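Community Health Delivery, Unit 3: Outreach Posts and Referral
Instructor: Brittany Beaudoin

Reading for Tuesday: the Cullen district file, sections on staffing and drug supply.

An outreach post is the lowest level of care in the Cullen model. It has one paramedic, one health worker and no beds. Each post covers some 500 households. The paramedic treats minor illness, checks blood pressure, gives prenatal advice and refers everything else to the clinic at Sabbagh. Posts do not store vaccines. Vaccines travel from Sabbagh in a cold box on session days and unused vials go back the same afternoon.

Catchment is set by walking time. A household more than 30 minutes on foot from a post is assigned to the mobile team, even if a road exists. Distance on a map was used in the first plan and dropped, as it undercounted households across the canal. 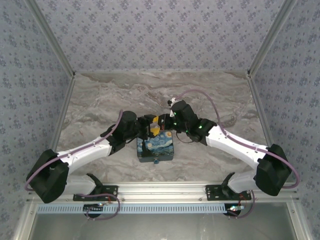
REFERRAL AND FOLLOW-UP

A referral has two parts: the slip and the return note. The slip goes with the patient. The return note is filled in at Sabbagh and sent back to the post with the supply run. A referral with no return note is counted as open.

In the Broveto register for February, 805 referrals were written and fewer than half had a return note on file. Two readings are possible. Either patients did not travel, or they were seen and the note was never sent. The register cannot separate these. A household visit can, and the health worker should make one within a week for any child under five or any pregnant woman.

Fees. The post charges nothing. Sabbagh charges a card fee, waived for households on the Dustum list. Check the list before writing the slip and mark the waiver in the top corner.

Terms to know: catchment, open referral, return note, session day, card fee.

For next class, draft a one-page follow-up plan for a post with one health worker and 40 open referrals. State which households are visited first and how the order was decided.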